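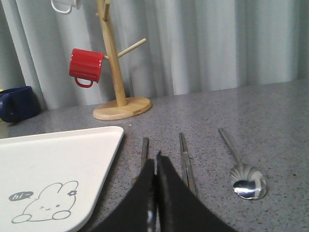

Figure 6.1 A red mug on a wooden mug tree.

Chapter 6
Wear, Damage, and the Deposit

Revised January 14, 2018

What this chapter covers
The difference between wear and damage. Why it matters so much. Move-in and move-out reports. How to put a price on an old thing. Letters to tenants (short ones). Disputes are in Chapter 7, so don't look for them here.

You should already have read Chapter 5 on leases. If not, at least read the part on deposits, we lean on it.

6.1 Why start here

Most fights between landlords and tenants are small. A stain on a carpet. A cooker knob. A wall that was white and is now sort of white. Small money, a lot of anger. New managers want to learn about evictions and contracts, and then spend their first year writing letters about carpets.

The deposit is the tenant's money. Say it again before you write any letter. It sits with you or with a third party, but it belongs to the tenant until you can show a reason to keep part of it. The job of showing is yours. A tenant does not have to prove the flat was fine.

So everything below is really about records. Good records, easy letters. Bad records, and you will probably give the money back even when you were right.

6.2 Two words

Wear is what happens when a home is lived in normally. Paint fades. Carpet goes flat in front of the sofa. A door handle gets loose. The tenant pays rent, and the rent covers this.

Damage is what happens through carelessness, accident or abuse. A burn. A hole in a door. A pet left alone with a sofa.

Cleaning is a third thing, and people forget it. Dirt is not wear and mostly isn't damage either. You charge the cost of cleaning, never the cost of replacement, unless cleaning was tried and it failed. Keep the cleaner's bill.

Some things sit in the middle:

Picture hooks — a few small nail holes, usually wear. A wall full of wall plugs, damage.
Scratches on a wood floor — light ones near the door, wear. Deep lines from a dragged wardrobe, damage.
Limescale — cleaning, nearly always.
A missing lightbulb — just replace it. Not worth the stamp.

Length of stay changes the answer. So does the number of people. A family of five will wear out a hallway quicker than one nurse on nights, and if you let the flat to a family of five then you agreed to that.

6.3 The Ham case

We use this one in class alot. Grażyna Adamczyk managed a furnished two-bedroom in Ham for an owner who lived abroad. Tenant moved out in March. The owner wanted $807, the full price of a new living room carpet, on account of one iron mark by the window.

She had a dated move-in report. It said the carpet was already worn near the door, with its age written next to it. That line sank the owner's claim, and it was the owner's own paperwork. The carpet was most of the way through its life. Charging for a new one would have left the owner better off than before the tenant came, and a deposit can't be used for that.

The tenant paid a small share and signed. Done in one letter. Compare the Gedov example at the end of the chapter, where there was no report at all and it went on for months.

6.4 Surfaces

Kitchens get the most arguments after carpets. Worktops mostly. They are costly, they are hard to patch, and the owner remembers them as perfect. Write down the material only if you know it. "Stone" on a report when it is really a printed surface will come back to you later. "Gray speckled worktop, no chips seen" is fine and safe.

Look at it from low down with a light on. Run a hand along the front edge. Check beside the sink and the cooker first, that's where most of the marks end up. 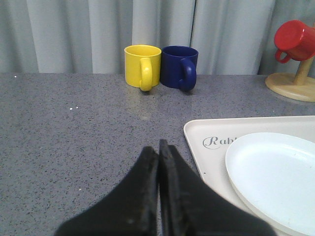 Can a landlord charge the tenant for a whole new worktop if there is one burn on it?
Usually only for a repair, or for a fair share of the value the worktop had left. The full price of a new one is very rarely allowed.

6.5 Putting a price on an old thing

You need the cost when new, the expected life, and the age. Share left, times cost. That is the starting figure.

Say a table cost $40 and should last as long as a mid-range let, and half of that life is gone. The starting figure is $20. If the damage can be fixed for less, use the cost of the fix. If the table was marked before, take some more off. Write down each step, even when it looks silly for a table.

Declan Keane, at the letting firm Sketden, taught his new staff to do the sum before talking to the owner. Sound advice. Once an owner has said a number out loud it is hard to get them off it.

Do not add a charge for your own time unless the lease says so. Do not round up.

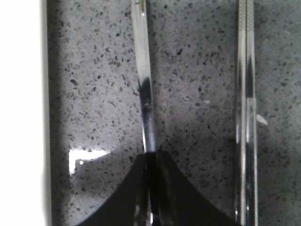 6.6 The move-in report

One room at a time, always the same way round. Door, walls, ceiling, floor, window, then the things in it. Use plain words. "Good" means very little. "Clean, one short scratch left of handle" means something.

Both sides sign and both sides keep a copy. Give the tenant time to add things, and if they add thirty tiny marks, thank them and file it. Their list protects you as well.

Meter readings and keys go on the last page. So does anything promised but not yet done, such as the blind you said you would fix. Put a name next to it.

Before going on to 6.7, do the Orberg excercise in the workbook. Allow 30 minutes, and fill in the report form by hand.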